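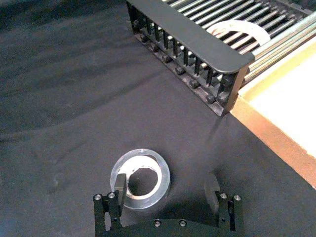 Noémie Perron asked whether the same cell would still work if her staff put the things down wherever they liked, and said that if the answer was no, she did not need to see the rest. Most visitors to the Hawthorne workshop ask some form of this. We prefer to get it early in the visit.

About Flirkitz

Flirkitz builds and programs two-arm robot cells for light sorting, tidying and kitting work. The company was started by Brayden Lemieux, who still writes the gripper control code and still leads most demonstrations. We have 10 employees and 2 sites. Design, machining and software are in Hawthorne. Long-run testing is in Galtby, where cells are left on repeat tasks overnight and the logs are read in the morning.

Our customers are small shops and stockrooms that handle many kinds of items in low numbers. A fixed machine is a poor fit for that work. A cell with two arms and plain two-finger grippers is slower per item, but it can be given a new task without new hardware.

What happens on a demonstration day

Demonstrations run from September through spring. Groups are limited to five visitors so that everyone can stand close to the guard line and see the fingertips. A visit takes three hours and has three parts: a short talk on safety and reach, the table session, and a review of the recorded data on a large screen. Visitors may ask for a run to be stopped at any point.

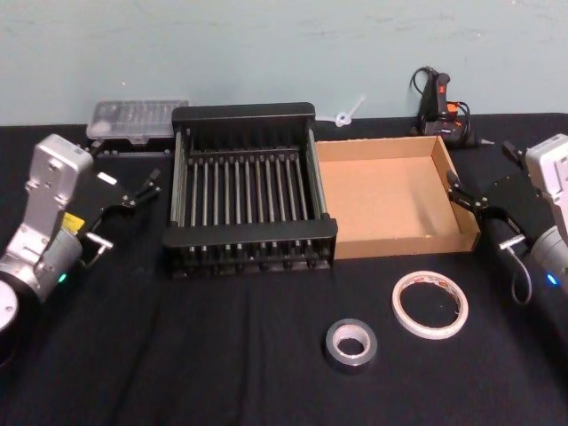 The table session uses household and office goods bought from ordinary stores. We do not make special test blocks, and we do not add markers to the items. The cloth is black on every table we run, which keeps reflections down and makes the item edges easier to find. Rolls of tape are a standard item because they can be gripped by the wall or across the full width, and the two lying in front of the dish rack and the cardboard tray differ in both diameter and thickness, so one finger opening does not suit both. The arms work from opposite sides of the table, and part of the talk covers how they share the space between them.

Failed grasps are left in the session. The operator calls them out, the arm backs off, and the attempt is marked in the log with the others – visitors get a copy of that log before they leave.

Software

Task planning runs on Lenovari, our in-house package. It stores each task as a list of short moves with limits on speed and finger force. A trained operator can edit a task from the workstation without writing code. Lenovari is supplied with every cell and is not sold separately.

Arranging a visit

Write to the Hawthorne office and state the kinds of items you handle, the size of the largest one, and how many people will attend. You may bring your own goods for the table session if they are dry, unbreakable and small enough to lift with one hand. Closed shoes are required in the workshop. Galtby is not open to visitors while tests are running.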